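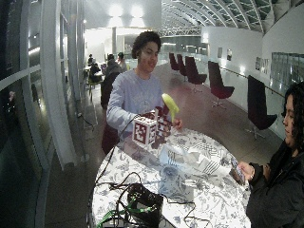

Reading time: 2 minutes

Why is some hair curly?

Written by Roman Czerwiński. Updated 2/18/23

Some people have hair that hangs straight down. Other people have waves, loose curls, or curls so tight that they look like little springs. Many people have more than one kind on the same head. The back can be curlier than the front.

To find out why, we have to start under the skin.

Where hair grows

Every hair on your head grows out of a tiny tube in your skin. The tube is called a follicle (say it "foll-ick-ul"). At the bottom of the follicle, new hair is being made all the time. It pushes the older hair up and out, a bit like toothpaste coming out of a tube.

The hair you can see is not alive. That is why it doesn't hurt when somebody cuts it. It does hurt if somebody pulls it, as the skin around the follicle can feel the tug.

The shape of the tube

Straight hair mostly grows from follicles that go straight down into the skin. If you sliced across one of these hairs and looked at the end with a microscope, it would usually be close to a circle.

Curly hair grows from follicles that bend. Some of them are shaped like a hook. The hair in them grows a little differently on one side than on the other, so it comes out already curved. The cut end often looks more like an oval.

You can see how this works with gift ribbon. Take a piece 28 centimetres long and ask a grown-up to run the edge of a ruler firmly along one side. One side is now a tiny bit longer than the other, and the ribbon has to curl up to fit.

What hair is made of

Hair is made mainly of a tough material called keratin. Your fingernails are made of it too, and so are a horse's hooves and a bird's feathers.

Inside each hair there are long chains of keratin, joined to each other by links. Some of the links are strong. They help to keep a curl in its shape, and water does not break them. Other links are weak. They come apart when hair gets wet and join up again when it dries.

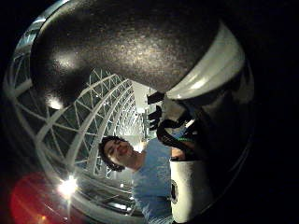 The weak links explain something you may have noticed after a bath. Wet hair is heavier and stretches more easily, so curls can hang lower. As the water leaves, the links join up again and the curls spring back. If you plait straight hair while it is damp and undo it in the morning, it will be wavy - but only until the next wash.

Damp air can do the same sort of thing. On a misty day, hair takes in water from the air and may go frizzy.

Who decides?

Nobody chooses the hair they are born with. The instructions come from your genes, which are passed on by your parents. Lots of genes have a say in it, so brothers and sisters can have quite different hair.

Hair can change as well. Some babies start with straight hair and have curls by the time they go to school. It can change again in the teenage years, or when people get older.

Looking after curls

Haoran Gu cuts hair in Rolelbridge, and many of the children who come in have curls. "Start at the ends and work up," he says. "If you start at the top, you push all the knots together."

A comb with wide teeth is best, and most curly hair is easier to comb when it is wet and has conditioner on it. Curly hair also tends to be drier than straight hair. The natural oil from the skin has a harder time getting down all those bends.

Words to know

Follicle: the tiny tube in the skin that a hair grows from.
Keratin: the tough material in hair, nails, hooves and feathers.
Genes: instructions inside your body, passed on by your parents.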